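Como funciona um painel de comandos: cursores e botões

Um painel de comandos é uma superfície onde se juntam as peças que servem para dar ordens a um aparelho. Há painéis nos fogões, nos elevadores, nas mesas de som e também em jogos e modelos para aprender. Neste texto estudam-se dois tipos de comando: o cursor deslizante e o botão de pressão.

O cursor deslizante

Um cursor é uma peça pequena que corre dentro de uma ranhura. A ranhura funciona como uma calha: deixa o cursor andar num sentido e no outro, mas não o deixa sair para os lados. Quem o move escolhe uma posição, e cada posição corresponde a um valor.

Para saber que valor se escolheu, é preciso uma escala. A escala é uma fila de números ou de traços, colocados à mesma distância uns dos outros. O cursor leva uma marca, quase sempre um triângulo ou uma seta, e lê-se o número para onde a marca aponta. Se a marca ficar entre dois números, o valor está entre os dois – chama-se a isso um valor intermédio.

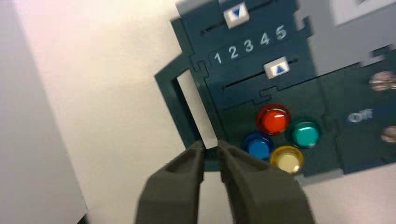
Painel com dois cursores brancos e uma escala de 1 a 5. O triângulo do cursor de cima aponta para baixo e o do cursor de baixo aponta para cima.

Dois cursores podem usar a mesma escala. Basta que um fique por cima dos números e o outro por baixo, com as marcas viradas para a escala. No painel da fotografia, o cursor de baixo está perto do intervalo entre o 4 e o 5. Os números são claros e o fundo é verde-escuro. Esta diferença entre claro e escuro chama-se contraste e facilita a leitura.

O botão de pressão

O botão de pressão não tem escala. Tem um estado de repouso e um estado premido. Em muitos modelos existe uma mola por baixo, que empurra o botão para cima quando o dedo se levanta.

Quando há vários botões iguais no tamanho e na forma, usam-se cores para os distinguir. A cor, sozinha, não diz o que o botão faz. O significado é decidido por quem projeta o painel e deve vir explicado nas instruções.

Experiência: uma escala de cartão

Material: uma tira de cartão, uma régua, um lápis e um clipe.

1. Traça uma linha reta na tira.
2. Marca 6 traços, com 2 centímetros entre cada traço e o seguinte.
3. Numera os traços de 1 a 6.
4. Prende o clipe na borda da tira e faz-o deslizar.

Lê o valor em três posições diferentes e regista-o numa tabela. Se o clipe parar a meio caminho entre o 2 e o 3, escreve 2,5.

Vocabulário

Cursor – peça que desliza numa ranhura.
Escala – fila de marcas que permite ler um valor.
Contraste – diferença entre zonas claras e escuras.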